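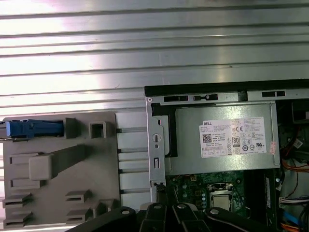

Dell tower, side panel off, on the ribbed metal top. Gripper at bottom.

We use cookies to keep you signed in to the Badside workshop pages. Accept / Manage

28th February

Teardown cell, desktop towers. Notes by Vlasta, with Etenesh's comments from the bench added where marked.

Worked on the approach to the open chassis. The panel is set down flat beside the tower, clips up, and I want that kept as the standard layout. With the panel on the left we don't have to reach across the arm to get at it. Etenesh would prefer it off the work surface completely. Leaving it for now, will ask the Nulstead people how they do it.

Order of work as it stands:
Person: open the case, look inside, decide reuse or scrap.
Arm: memory, then anything held by a plain clip.
Person: cables, always. Power supply.
Person: sign the sheet.

The contract with Plastville is for 2,000 towers and they want the reusable memory sorted by size. Under the old way of working each of us did a tower start to finish. Now one person preps and one stays with the cell, and we swap at lunch. The prep job is harder on the hands than before because it is all panels and plugs, with none of the easy parts in between. Etenesh says her thumbs notice by two o'clock. I have asked for the swap to be every 2 hours.

Other thing that has changed is the talking. At the old benches we sat facing each other. The cell has us side by side with the arm in the middle and you have to lean to hear. Minor, but it came up at both October reviews and it is still true.

Cables remain the main trouble. Power wires lie over the board differently in every tower, and the wrist view loses the memory slots behind them. Trying a prep step where the bundle gets pushed toward the drive bay and held with a reusable tie.
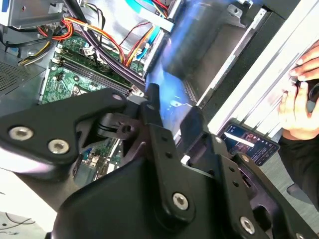 Gripper over the open tower, cables across the board. Phone and hand at right.

Etenesh: the tie takes me nearly 40 seconds a tower. If that goes in the prep time, fine, but then change the target.

Agreed, and I have written to Georgiou about the target. It was set before anyone had prepped a full pallet.

To do:
- softer pads for the fingertips, order two sets
- move the stop button to the prep side as well
- relabel the scrap bins, the print is too small
- ask who covers the cell when one of us is on leave

Recent entries
Bin layout, second try
Screw bits: what we have left
Handover sheet, new version
Noise readings by the shredder door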